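Can a robot put the cans away yet?

Last updated: 2018-04-29

Filed under: Robots, Chores, Work

I stocked drink coolers for three years before I did anything else for a living. It was a corner store, one long wall of glass doors, and the cans came in on a pallet in the morning and had to be behind the glass before lunch. So when people tell me the robots are about to take over the boring jobs, I always think of that wall first. It was the most boring job I ever had. It should be easy to hand over.

I've been asking people who work with robot arms the same thing whenever I get the chance: could it stock a cooler? The answers have gotten better. They used to be a flat no. Now they are closer to "it depends on the cooler."

Jintana Panyasiri, who I worked with at Pritidico, thinks I picked a good test. A can is stiff, it has the same shape every time, and it doesn't tear or spill if you pinch it a bit off center. Compare that with a T-shirt or a bag of salad. If a machine can't deal with cans, she says, there is no point talking about laundry. She also says most folks outside the trade have the hard part backwards. They are impressed when an arm picks something up. Picking up one can from a known spot has been done in factories for decades. What costs you is everything on either side of the pick.

Take the rack. A store rack with lanes has a front and a back, and the right drink has to go in the right lane. A kid can see that the green ones go with the green ones. The machine has to be told, or has to learn it. Then the can has to go down standing up, between two dividers, behind another can, without knocking that one over. When I did it I felt the can touch the one in front and let go. I never once looked. An arm with two stiff fingers doesn't get that for free, and the fingers need room too. That is the part I had not thought about. My hand is soft and goes where it likes. Two fingers wrapped around a can make it a wider can.

Then there is the mess. Cans come in wrong. Somebody grabs one, changes their mind and sticks it in with the orange soda. One is dented. One has rolled under the shelf. I'd say half of my mornings went to that kind of thing and the other half to the actual stocking. Bienvenido Umali, who ran the store, used to say he paid me for the second half and I did the first half free.

Speed is the other question people ask. I could do a case in a couple of minutes with my mind on something else. The arms I've watched are careful and slow, and there is usually a person close by. I don't hold that against them. I was slow my first week and Bienvenido stood close by too. But a store owner looking at the price will hold it against them.

Where I come down, for now: a back room with one kind of rack and a short list of drinks, yes, I can see it. I would not be surprised to find one working somewhere before too long. A normal kitchen, where the rack is a fridge door and there's half a lasagna in the way, no. Pongsak Wattanapong disagrees with me and has bet me a dinner on it, to be settled in December three years from now. I picked the restaurant already — he can pick the robot.

The rack job, close up and from across the table:

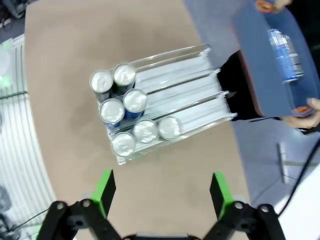
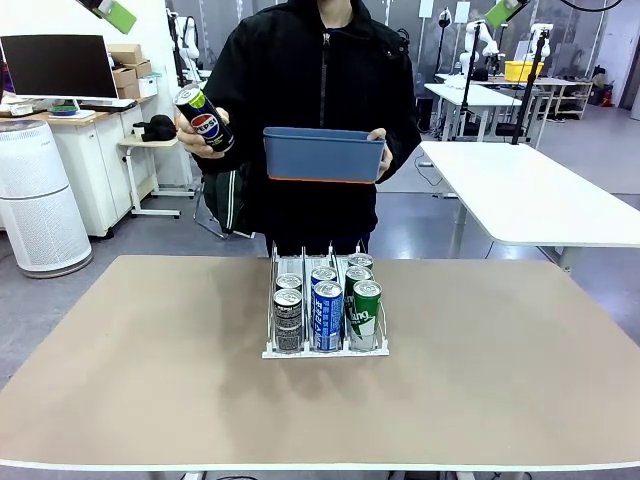
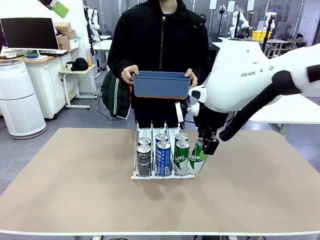 Drink cans, a three-lane rack and a blue-gray bin, in all three pictures.

Related posts
Folding towels is harder than it looks
What I learned from 15 broken vacuum robots
Buppha Yensuk on running a small packing line
The dishwasher is a robot and we forgot
Why my garage door still needs me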